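Visit to Umovine: a day with the Trendel hand-held gripper kit

August 16, 2024

I had been meaning to make the trip out to Plistunby ever since January, when a flyer for the Trendel kit landed on my desk and then got buried under everything else that lands on my desk. So when Umovine announced a visitors' day for small labs and teaching shops, I signed us up the same afternoon, and I'm very glad I did, even though the drive took longer than promised and the last stretch of road was down to one lane.

For anyone who hasn't been following, we are a small training shop. We have one robot arm, an old Darko bench model that we're fond of, and we have been looking for a better way of teaching it everyday handling jobs. Up to now we've been steering it with a joystick, and everybody who has spent an afternoon doing that knows how it goes. You spend twenty minutes lining up on a teaspoon and then you bump the table.

The Trendel kit takes the arm out of that part of the job. You hold a pair of grippers, one in each hand, and simply do the task yourself, and the recordings are then used to train the arm. It comes as a pair of grippers, a charging dock, a padded case and a year of their software service. There are other kits built along the same lines, of course, and I'll get to how this one felt next to them.

The morning

Umovine has the ground floor of an old print works by the canal, with good big windows and very good coffee (two kinds of pastry too, and I had both). We were a group of 9 that morning, mostly people from schools and small workshops, with a couple of folks from a packaging company who asked all the hard questions about price. We started in the assembly room, where the grippers are put together by hand at long benches. I liked this part more than I expected to. Each linkage is opened and closed over and over on a test stand before it goes any further, and the stand makes a soft clacking noise that you stop hearing after a while and then miss when you leave the room.

Our guide let us hold a finished one. It weighs less than I had imagined, and the trigger has a nice even pull. My hands are on the small side and I could reach it comfortably, but the man next to me, who has hands like oven mitts, found the grip a bit tight at the knuckles. They told us a larger grip is in the works but wouldn't give a date.

From there we went through to the software room, which was warmer and darker and a little sleepy after the pastries. The service side is sensible enough. You plug the dock in, the recordings go up, and you get back a list with the poor ones flagged so that you can throw them out or do them again. I would have liked to see more of how it decides what is poor. One recording in the demonstration was flagged for no reason that any of us could make out, our guide included, and to her credit she wrote it down and said she would ask.

Pads and spare parts

I want to spend a minute on the pads, since they are the piece you'll be replacing. The jaws on the Trendel close on a soft pad that slides off and on without tools. We timed ourselves doing it, just for fun, and I managed a swap while still talking, which my family will tell you is not a great test. Spares come in packs of 6. The packs aren't expensive, but the shipping is, so if you do buy the kit, put the spares on the same order.

I asked about the pivots as well, having had trouble on our own equipment with pins working loose. The answer was that they should be checked every few weeks and that a small driver is included in the case. Fair enough, although I'd have been happier with something that didn't need checking.

After lunch

Lunch was soup and sandwiches at a place across the canal, and then came the part I had driven out for. Umovine keeps a handful of practice rooms set up like ordinary rooms in ordinary houses, and visitors can go in and watch the handling work up close. There was a laundry room, a desk with far too many cables, and a kitchen, and I went straight to the kitchen and more or less stayed there.

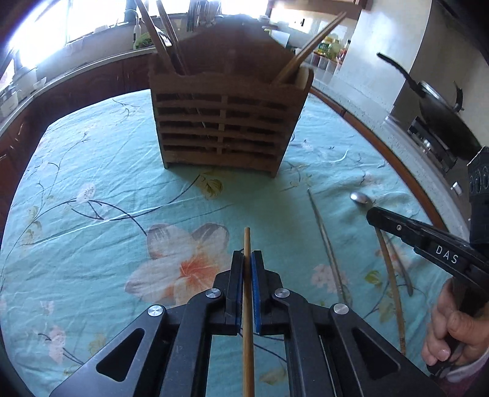

Kitchen session: a wooden chopstick held between the blue pads, with a spoon and more chopsticks on the flowered tablecloth.

Chopsticks are a cruel test for any gripper. They're thin, they roll, and they taper, so a jaw that is happy at the thick end may not be happy at the other. Anybody shopping for one of these kits should take a few along and try them on whatever is being sold. I'd also take a spoon, which brings its own trouble with that rounded bowl, and I would do it all on a tablecloth with a crease or two in it, as most of us do not eat our dinner off a lab bench.

When my own turn came I was clumsy for the first few tries and then began to get the knack. The trick for me was to slow down at the very end and let the pads settle before lifting. My wrist did get tired, and I would plan on short sessions with a break between them.

Would we buy it?

I think so, yes, though we'd start with one kit and see. The quote we were given was 232 a month for the service on top of the hardware, with a minimum of 4 months, and that is a real chunk of money for a shop our size. What I'd want first is a trial on our own table with our own odds and ends, and they said that could be arranged in the fall.

Many thanks to everyone at Umovine for a very friendly day. If you go, wear comfortable shoes, park behind the building where it's free, and leave room for the pastries - the almond one especially. I have the price sheet and the pad sizes in my folder if anyone wants a copy.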